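Week two with the gripper, and my forearm has opinions

2019-10-12
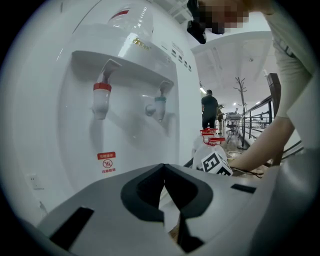

So where was I? Last time I wrote that I'd said yes to a collecting job for Mola (the kitchen-chores project, not the fish) and that I thought it'd be easy money. Ha. We log everything by task, and by the end of my second week I had 364 takes to my name. Yiran threw out 22 of them.

Fair enough, too. Most of mine got binned because I rushed the first moment. You're meant to hold still, let the tracking settle, then move in at a speed that looks almost silly. I kept going in like someone who wants a cup of tea. A take where the marker drops out of view halfway is no good to anyone, and I have a real talent for turning my wrist so my own arm blocks it.

The bit I find hardest is being different on purpose. You'd think the learning system would want the same neat grab over and over, but Boyang keeps asking us to mix it up – come in from the left, start lower, stand a step further back, move the jug a hand's width and go again. By take 40-something my imagination is empty and I'm just doing the same approach with a slightly different facial expression.

We also keep the fumbles now, as long as you recover. In September those went straight in the bin, and I grumbled about it at the time, so I'm feeling a bit smug! If I miss a handle and then get it on the second go, that gets its own tag and it counts.

Anything near the hot tap gets done slowly and with two people, and I'm fine with that. Red collar hot, blue collar cold. I say it under my breath like a kid learning to cross the road.

Boyang trained a first version on everyone's early takes and I haven't seen it run yet. He says it has picked up a little pause before it closes the jaws, and he reckons the pause is mine. I've never been so flattered by a bad habit.

Next up is cupboards, 116 takes each, and Yiran wants labels done the same day. I've bought a wrist brace in a very unattractive colour.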